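Ticket: Live stream of the evening recital cuts out between pieces
Opened by: Domnica Preda, Flandgate concert series
Status: Solved

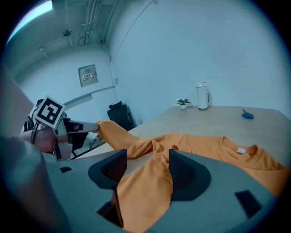 Hello all! First of all, the singing came through beautifully, and I've had lovely messages from people listening at home. The trouble is the tanpura. Whenever the singer stops and only the drone is left, the sound fades to nothing, and after 90 seconds the stream shuts itself off. It did this twice, once right before the closing raga (agony!). We're sending from the Kotesus box, straight off the hall desk.

Reply from Hamish Dalgleish
What a great one to get! I think the noise gate is hearing a soft, steady drone and taking it for hum. Could you look under Input, then Speech Clean-up, and tell me if it's on?

Domnica Preda
It is on! Set to "strong". I've turned it off and played a tanpura recording for ten minutes, and the drone stays put. Stream still dropped once, though.

Hamish Dalgleish
Brilliant, halfway there. Now change Silence Cut-off from 90 to 400. Also check channel 2 on the desk, as Petronella found a low-cut filter left in on hers last April.

Domnica Preda
Filter was in, now out. Full rehearsal this afternoon with voice, violin and mridangam, no drops, and you can hear every string. I'm so pleased! Please close.

Closed by Hamish Dalgleish, August 29, 2025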